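Visit notes: Tandmont robotics open day

Posted 2022-03-30

King-fai Yu and I drove out to the Tandmont open day to look at robot cells for our refurbishing line at Buslow. We take in used office desktops, test them, swap parts and send them back out. Memory is the job we do most, so that was the job we wanted to see a robot do. We have money set aside for one cell this budget year and possibly a second the year after.

Parking was behind the main building. Sign-in took a while as there was one person at the desk and a coach party ahead of us. We got badges and a floor plan, and the floor plan had the old room numbers on it, so allow extra time if you go to the next one in June. Coffee was free. Lunch was not.

The morning was talks. The first was on safety paperwork and ran long. The second was by So-ying Yen, who plans equipment purchases for Tandmont and was the main reason King-fai wanted to come. Her talk was on what gets left off a first budget. I took these notes:

The arm is usually the part people price first, and the price is easy to get. The gripper is quoted separately. So are the fingers, if you need a shape that isn't stock.

Fixtures get forgotten. Every part the robot picks up or puts down needs a place to sit, and that place has to be designed and made. She prints hers in house and budgets 17 hours of design time for each new plate. If you buy them in, get the drawings as part of the order.

Floor space needs to include room for a person to walk around the table with a cart. Measure the doors too.

Training is a yearly cost. People leave, and the ones who replace them need the same course.

Put a line in for scrap. Boards and modules will get damaged during setup. She asked us to collect dead machines for this well before the arm arrives and to keep them all the same model.

She also showed us her own planning sheet. For a small bench cell she had $3000 against fixtures and fingers, and said that line had gone over on both of the last two projects. King-fai asked if we could have a copy of the sheet and she sent it to him that afternoon.

After lunch we went around the rooms in small groups. The Setau stand had a conveyor and a label printer, neither of use to us. A older packing machine from 2002 was still running in the hallway and got more visitors than most of the new equipment. Major, the integrator we had talked to by phone last year, had a table with brochures but no cell. I asked for a quote anyway. They quote the arm, stand and controller as one price and everything else by the hour, which makes it hard to compare with anyone else.

Room 202 was the one we came for. The work there is memory modules in a desktop tower, close to what our own people do all day. We stayed for the rest of the session. King-fai measured the table and I wrote down what we would need to match it: a metal bench, a printed plate next to the computer, and the tower lying on its side with the panel off. Our benches are wood and they flex, so new benches go on the list. We also get towers from several makers, and a change of case would mean more setup time. I would plan the first year around one model only.

The case is open in the same way in both pictures, with the gray plate to its left.

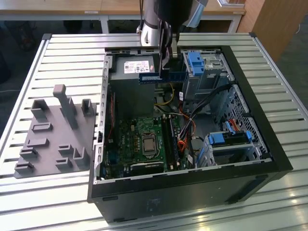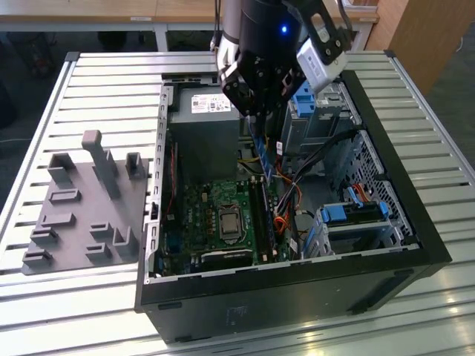

Should a small shop buy the arm first and add the fixtures later?

Order them together. An arm without fixtures sits idle, and the fixture work takes long enough that it should start while you are waiting for delivery. If the money only covers the arm, wait for the next budget year and use the time to pick one computer model and set aside scrap units for setup.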